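Last updated 10 June 2022

Search this site Enter keyword Go

Stop treating the audit fee as a cost to be beaten down

Every spring the same memo. Finance asks three firms for a quote, takes the cheapest, tells the board it saved money. Board nods. Moves on to lunch.

I think this is a mistake and I think most people in the room know it.

Take Gisler. Mid-sized, family shares still a big block, makes fittings. Changed auditors in November and cut the fee by up to 700 hours' worth of work, depending on how you read the engagement letter. The old team had put in 2706 hours the year before. Nothing about the business got simpler. It bought Tilus in the same period, for heaven's sake, with a separate ledger and a warehouse nobody had counted properly. So where did the hours go? Junior staff, smaller samples, fewer site visits. That's what a cheap audit is made of.

And the answer I get is always – well, the opinion was clean. Sure. A clean opinion looks identical whether it took a lot of work or hardly any. Same page, same wording, same signature block. The reader can't tell. An investor is buying a product she can't inspect, paid for by the people being inspected, and then we let those people run an auction on price. Strange way to set up a market.

The usual fix is rotation. Throw the firm out every so many years, fresh eyes. I used to like this. Less so now. Fresh eyes spend their first year finding the bathrooms. They don't know that the inventory at the second site is always messy at quarter end, or that the revenue guy books early when he's nervous. That knowledge takes time to build and rotation bins it. And a firm that knows it will be gone soon has every reason to bid low, learn little and leave. You also get the bidding round all over again, which is were the trouble started.

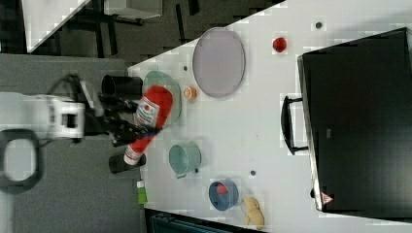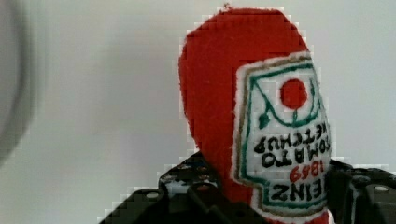 Banafsheh Naseri wrote to me after my last column and disagreed with nearly all of this. Long tenure is the bigger danger, in her view. She has sat across from audit partners who had been on the account so long they finished the CFO's sentences, and she says a low fee at least gets noticed, while coziness never shows up in a filing. Fewer hours from a stranger, she wrote, will beat a lot of hours from a friend.

Fair point, partly. I don't have a great reply on coziness except that partner rotation inside the firm deals with some of it, and you keep the files and the staff. But I won't give her the bit about fees getting noticed. Who notices? The fee sits in a proxy table. Hours don't appear anywhere. You could cut the work by a third and hold the fee flat and no outside shareholder would ever find out.

Which is my actual proposal. Publish the hours. Partner hours, manager hours, staff hours, on separate lines, next to the fee. Last year's column beside this year's. Two inches of paper.

Domura did a version of this on its own. 659 partner and manager hours, right there in the annual report, with a paragraph on why it went up. Did the sky fall? It did not. Analysts asked a couple of questions on the call, decent ones, about the lease work, and management had to anser them. Good.

Objections. Hours aren't quality – agreed, a slow auditor isn't a careful one, and software does the matching that used to eat up weeks. Firms will pad. Some will, for a while, untill a client refuses to pay for it. Shahram Heydari argues the numbers would be compared across companies that have nothing in common, and he's right that a bank next to a fittings maker tells you zip. So compare a company with itself. That's the comparison I care about anyway. Hours fall off a cliff in the year of an acquisition, I want to read the reason before I vote on the auditor.

Right now that vote is a rubber stamp. I've filled in the card myself without reading it. What was I supposed to go on, the letterhead?

Put the hours in the proxy. Start with the big listed companies, give the small ones longer.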